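We use cookies to remember your reading preferences. Accept | Manage settings

4.2 Anniversary posts and reader return

Ngata and Cosgrove coded the archives of 18 independent music blogs for this part of the study, all of them covering metal or closely related styles. Two of the blogs, Sisora and Veltent, had run long enough to publish several anniversary posts. The rest had one or none. We treated a post as an anniversary post if its title or first paragraph named the age of the blog, and we left out posts that marked the birthday of an album or a band.

Comment counts on anniversary posts were higher than on album reviews from the same month. On Sisora the longest thread in the archive sits under an anniversary post and holds 110 comments. Most of these are short: a greeting, the name of a band the reader found through the blog, and in several cases a request for a style the blog had stopped covering. Cosgrove read the thread twice, in June and again after the coding scheme was settled, and changed the code on only a few comments.
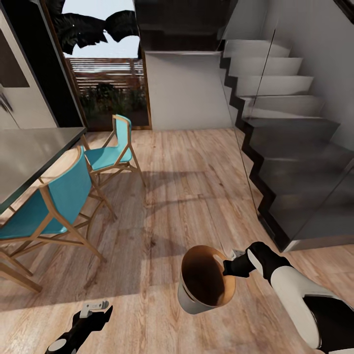
Figure 3. Simulated scene with a gripper closed on the rim of a bucket.

Header pictures were coded separately from the text. Metal blogs often open a post with a picture that has no link to the music, and we wanted to know if such pictures drew replies of their own. Each was given one of four codes: band, artwork, live, or unrelated. A rendered picture like Figure 3, with a black gripper holding a white bucket just over a wooden floor, goes under unrelated, even where a commenter later ties it to a song title. Artwork was kept for sleeves, logos and posters. The two coders disagreed mostly on fan drawings, which we moved to artwork after discussion.

Waaka was the one blog where unrelated headers were the norm. Its editor told us in an interview that he picks them on Saturday evening, after the text is done, and spends very little time on it. Readers there did comment on the pictures, but the comments were brief and the talk soon went back to the record under review.

Dimenov gave us a different problem. The blog changed hosts and lost its older comments, so only the posts survive. We kept it in the post counts and dropped it from the reply counts. Ngata also interviewed more than 40 regular commenters across the remaining blogs – the questions are in Appendix B – and their answers are used in the next section, where we look at why readers follow a writer from one blog to another.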